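4. Results: everyday names for the pale reds

4.1 What people call a colour when there is no list

The written task was answered by 153 adults, most of them living in Godow or Erton at the time. Each person sat at a table by a north-facing window with the Amin set of painted cards and wrote down, for each card, the word or words they would use "if you were asking someone else in the house to fetch it". No list of terms was supplied. Blank answers were allowed, and spelling was left as written until the coding stage. After removal of blanks and unreadable entries, 1,513 names remained for analysis.

The part of the set that caused the most disagreement was the group of cards lying between pink, orange and red. For strong reds, nearly every respondent wrote "red", with or without a modifier. For very pale pinks the plain word "pink" was just as dominant. Between these two areas the answers spread out. The same card was called salmon, coral, dusty rose, old rose, peach, "skin pink", "brick but washed out" and, in one case, "the colour of the bathroom". Terms taken from food and flowers were much more common here than in any other part of the set.

We follow the usual practice of separating basic terms from object-based terms, but the line is hard to hold. "Salmon" is plainly the name of a fish, yet several respondents used it as freely as they used "pink", including for cards that are greyer than the flesh of the fish. "Rose" behaved in a similar way. When asked afterwards, these respondents did not report thinking of a flower. "Peach", on the other hand, was nearly always explained by mentioning the fruit.

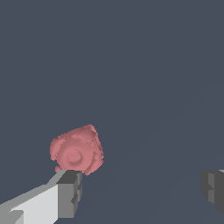

4.2 The effect of the surround

Cards were shown once on a white sheet and once on a dark grey sheet. The order was changed from person to person. A pale red card on the white sheet tends to look darker and a little dirtier, and the modifiers reflect this: "dull", "muddy" and "dusty" were all more common on white. On the dark sheet the same card was more often described as "light", "soft" or "pastel", and the bare word "pink" gained ground at the expense of "rose".

The effect was not the same for all terms. "Salmon" was stable, and respondents who wrote it on one sheet usually wrote it on the other. "Coral" was not. Many of those who used "coral" on white moved to "pink" or "orange" on grey, although the cards are identical in measured reflectance. A likely reading is that "coral" is tied to a sense of strength or brightness as well as to hue, so that any change in the surround moves a card in or out of its range. "Salmon" seems to depend mainly on hue.

Hawi Degefa, who ran the sessions in Erton, noted that some respondents lifted the card off the sheet and held it up before writing. This was not forbidden by the protocol. It does mean that the surround for those answers was partly the room itself, and the size of the effect given here should be read as a lower bound.

A small group of respondents refused the dark sheet altogether, saying that nobody looks at paint that way. Their answers on the white sheet were kept.
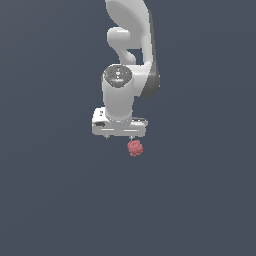 The words used for the dark sheet itself were not part of the original plan, but they were recorded in the margins often enough to be worth reporting. The sheet was bought as a neutral grey. Respondents called it grey, charcoal, slate, "blue-ish" and, less often, blue. Those who had just named a warm card were more inclined to hear blue in it, as the older literature on contrast would predict. The word "slate" is of special interest because it covers both readings: a speaker can say it without deciding between grey and blue. The flat backdrop in the rendering above is a fair case, since a label of slate-blue sits comfortably on it, and the white arm in front of it gives the eye a pale neutral against which the blue can be judged. Without such a reference, respondents moved between the two words with little sign of discomfort. Two of the longer interviews include a change of mind within one sentence.

It follows that "slate" should not be coded as a kind of grey by default. In the first pass we had done so, and the grey category was inflated as a result. The recoded figures treat "slate" as its own term, with "slate-grey" and "slate-blue" assigned according to the second part of the compound.

4.3 Compounds and hedges

Compound names were frequent in the pale reds. Most take the form of an object-based term followed by a basic term, as in "salmon pink" or "rose pink". The reverse order, as in "pink salmon", occurred only in jokes or in corrections. A second type joins two basic terms with a suffix: "pinkish-red", "reddish pink", "orangey pink". The two types do different work. The first picks out a region by example. The second places a colour between two others and leaves the exact position open.

Respondents who worked with colour in some way (house painters, a florist, a sewing teacher) used fewer suffix forms than the rest. They also wrote shorter answers. This runs against the common view that experts have more to say about colour. What they had was a larger stock of single words, and they used them with little comment. The longest answers came from people who said they were "no good at colours", and who often gave a first name, a second name and a remark on which of the two they would say aloud.

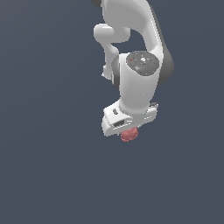
Hedges such as "sort of", "a bit" and "kind of" were counted separately from modifiers of lightness and strength. They gather around the same cards that received the greatest number of different names, and are almost absent from the strong reds. A hedge is therefore a usable sign that a card lies near a boundary, even when the respondent gives only one term. In the written task, hedges were more common in the later part of a session than in the opening part, perhaps as a result of tiredness, or of having already used the obvious words and wishing to mark a difference.

The suffix "-ish" calls for separate treatment. It was used in two ways that look the same on paper. In "pinkish", some respondents meant a colour with pink in it but not properly pink. Others meant that the colour was pink, and that they did not want to be held to it. Follow-up questions separated the two readings in most cases. Where they did not, the answer was coded as unclear and left out of the boundary analysis.

4.4 Shade, texture and the single name

A painted card is flat and evenly lit. Most coloured things are neither, and a name given to a thing in daily life has to cover a range of shades. In the second part of the interview, respondents were asked to name the colour of household items that they had brought along: a mug, a towel, a child's shoe, a bar of soap. They almost never mentioned the shading. A towel that was pale on the folds and dusky in the hollows was "pink", and follow-up questions were needed before anyone would say that the hollows were different.

The exceptions came with rough or grainy surfaces. On these, respondents were more willing to split the colour, offering one name for the whole and another for the darker parts. Muthu Kartha, who coded the interviews in Joken, proposed that texture draws attention to the surface as a surface, and that this makes the shading available for comment. The number of rough items was too small to test the idea properly. It is consistent with the remarks of the sewing teacher, who described a knitted collar as "rose on top and old rose underneath" and a satin ribbon of much the same hue simply as "rose".
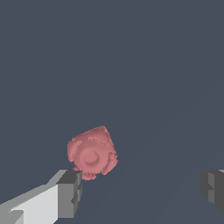
Figure 3. Salmon-pink body on a slate blue-grey ground; lighter rose on the near face, deeper pink along the lower and right-hand sides.

When a single name was given to a shaded item, it nearly always matched the card nearest to the item's lit face. Only a few respondents picked a middle value. The pattern held for mugs and soap, and less clearly for cloth, where the lit face is harder to identify. It was also unaffected by the size of the lit area. A mug turned so that most of what could be seen lay in shadow was still named after the bright strip along one side.

4.5 Comparison with written sources

To check whether the spoken and written answers were peculiar to the task, we drew 2,000 short descriptions of second-hand goods from local classified pages and searched them for the same terms. "Salmon" and "coral" both appear, mostly for clothing and curtains. "Dusty rose" is almost confined to formal dresses and bridal items. "Slate" is used for furniture, tiles and cars, and in the car listings it is usually the maker's own word copied across. Hedges are rare, as would be expected where the writer wants to sell something, and suffix forms in "-ish" appear chiefly where the seller is warning that the photographs are misleading.

The main difference lies in the plain word "pink". It is by far the most frequent term in the interviews and much less prominent in the listings, where it tends to come with a modifier. Sellers seem to regard the bare word as too little information, or as an unattractive one. The effect is strongest for adult clothing and weakest for toys, where "pink" stands alone in most listings.

Listings give no access to the item itself, so nothing can be said about whether the terms were applied to the same range of colours as in the interviews. The comparison is limited to which words are in use and what they are used with. For that narrow purpose the two sources agree well on "salmon", fairly well on "rose" and poorly on "coral", which sellers apply to items that several of our respondents, shown the printed listings in May, preferred to call orange.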